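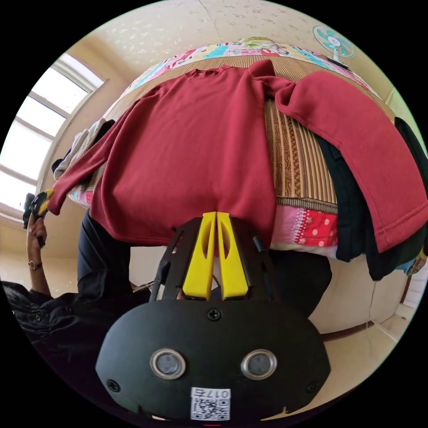
第28期 · 第2页

住宿消息:拉陶旧磨坊客舍重新接待

拉陶村西头的旧磨坊客舍结束了冬季停业,六月起恢复接待。主楼和侧楼一共6间客房,全部开放预订。去年秋天漏水的侧楼屋顶已经换了瓦,楼梯扶手重新固定过,两间朝北的房间加了双层窗。

客舍由埃贝蕾·拉瓦尔(Ebere Lawal)经营。她接手时磨坊已经停用多年,水轮只剩下轴和几根辐条,底层堆着旧麻袋和坏掉的筛子。她保留了石墙和磨盘,把磨盘放在餐厅中间,四周摆上长凳。水轮没有修复,轴还留在原处,从餐厅的小窗可以看到。

主楼有四间客房,两间在二层,两间在三层。二层的房间层高较高,窗户对着河;三层是原来的粮仓,屋顶是斜的,个子高的客人靠窗一侧要低头。侧楼的两间在地面层,门前没有台阶,带老人或者推婴儿车的家庭可以优先选这里。所有房间都有独立淋浴,三层的水压比楼下小,早上用水集中的时候更明显。

早餐包含在房价里,7点半到10点供应,有面包、鸡蛋、酸奶和村里做的杏子酱。晚餐需要在当天中午以前预订,只有一种套餐,吃素的客人请在订房时说明。餐厅不对外营业,非住店客人只能在院子里买咖啡和冷饮。院子里的无花果树下有桌子,下午两点以后才有阴凉。

从客舍出发有两条步行路线。较短的一条沿着引水渠走到卡蒂亚尔水闸,路面平,来回不到两个小时,渠边有几段没有护栏,带孩子的客人要留意。较长的一条翻过后面的山梁到弗拉尔托拉,要走大半天,途中只有一处泉水,夏季水量不稳定,请在出发前灌满水壶。弗拉尔托拉的小店中午关门,傍晚才再开,打算在那里吃午饭的人需要自己带。路口的木牌去年重新漆过,山梁上那一段改用石堆做标记,雾天不好认。 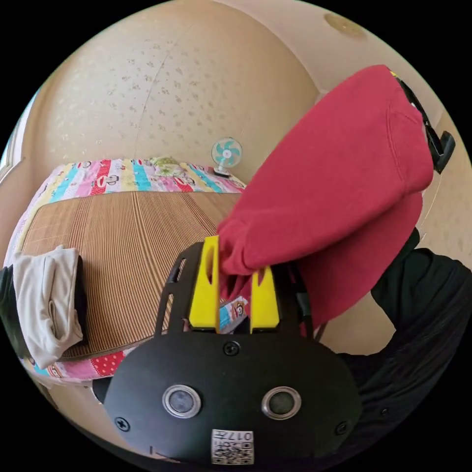 磨坊所在的河谷早晚温差大,六月也一样。太阳落到山梁后面以后,院子里很快就凉下来,石墙的房间白天舒服,夜里偏冷。客房里备有毛毯,可是在院子里坐着吃晚饭的客人常常只穿一件短袖,吃到一半又上楼拿衣服。行李里放一件连帽的厚卫衣就够用,像图中那件红色的就可以,不必带冬天的外套。走长路线的客人也请随身带上,山梁上风大。鞋子以防滑的为好,引水渠旁的石板早晨有露水。

交通方面,从宗维尔开来的班车每天有两班,上午一班,傍晚一班,在拉陶桥头停车。从桥头走到客舍要过桥后左转,沿河走到第一道石墙,再上坡。行李多的客人可以提前打电话,客舍的小车会到桥头来接,不另收费。自己开车的客人请不要跟着导航走磨坊后面的土路,那条路在洗衣池旁边变窄,大一点的车掉不了头。请从村子正面进来,车停在教堂旁的空地,那里不收费,晚上有灯。

客舍的房价分平季和旺季,六月按平季计算,连住两晚以上从第三晚起有优惠。订房收一晚的定金,入住前一周取消可以全退,之后取消的定金可以转到当年的其他日期。客舍不接受宠物进入主楼,侧楼的一间可以带狗,要提前说。刷卡机在山谷里信号时好时坏,拉瓦尔女士建议随身带一些现金,村里没有取款机,最近的一台在宗维尔的邮局门口。
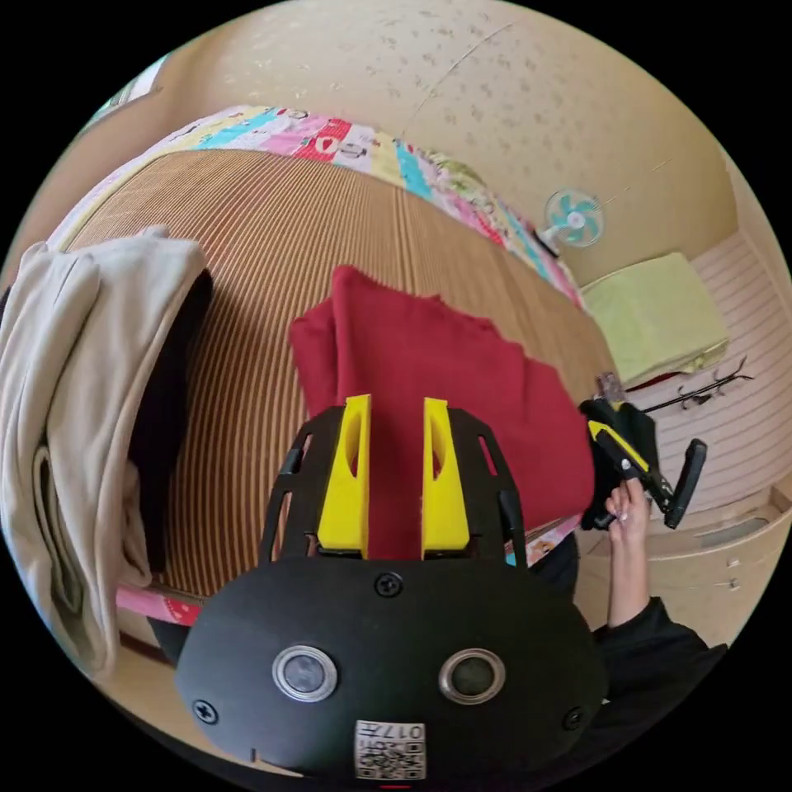
图:深红色织物与条纹编织垫。

住店客人的衣物可以交给前台清洗,上午交,第二天晚饭前送回房间。院子后面也有晾衣绳,客人可以自己用,夹子在门边的铁桶里。侧楼旁的洗手台只供洗鞋和冲脚,请不要在那里洗衣服,排水沟直接通到菜地。

今年客舍没有安排团体课程。去年的面包课因为烤炉要重砌,暂时停办,烤炉修好以后会在本刊登出新的时间。想用厨房做简单饭菜的客人,可以在下午3点到5点之间使用小灶,锅具自取,用完洗净放回架上。

静音时间从晚上10点半开始。主楼的地板是旧木板,走动的声音楼下听得清楚,三层的客人请在房间里换拖鞋。清晨出发走长路线的客人可以在前一晚领取打包的早餐,内容和餐厅的差不多,鸡蛋换成煮的,另加一个水果。

河边可以下水的地方在桥的上游,水浅,底下是卵石。水闸下面禁止游泳,水流方向会随放水改变,放水时间不固定,也没有铃声提示。钓鱼需要许可,村公所上午办理。

订房请直接与客舍联系,电话在上午9点到中午有人接听,其他时间可以留言。来信请写明人数、到达时间,以及是否需要到桥头接行李。下一期将介绍弗拉尔托拉的两家家庭旅馆和那里的集市。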